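Notes on the cold drinks station at Hidow, 1/6. The dispenser is a countertop unit with a black spout over a stainless drip tray, drain grate set into the middle. We have been tuning it since January.
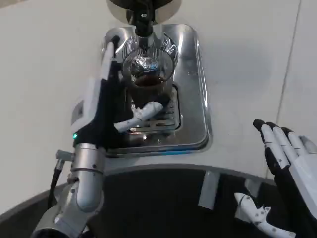
2/6. The problem was never the drink. It was splash. Pour height and glass shape do most of the work, and our glasses are ribbed, which Saoirse Kavanagh says makes foam cling to the wall. I have no data on that yet.

3/6. Current setting is 400 ml per pour at the default flow rate. With the tip kept low and close to the far wall, the stream runs down the glass and stays quiet. Centered, it hits the pool and spits.

4/6. The tray. Polished steel shows every drop, so it looks dirty long before it is full. Lift it out by the short ends, rinse under hot water, dry with a flat cloth. Paper towel leaves lint in the slots.

5/6. The grate comes out separately on ours. Soak it for 2 minutes in warm water with a little dish soap, then brush along the slots – across them just pushes the residue under the border. Sugar is worse than coffee here.

6/6. Ermira Stojanović asked about the line flush. Counter was at 3462 pours this morning, and I flush every 2000, so the next one is at 4000. The collar above the tip gets wiped at closing regardless. If the tip drips after a pour, check the seal before touching the flow setting.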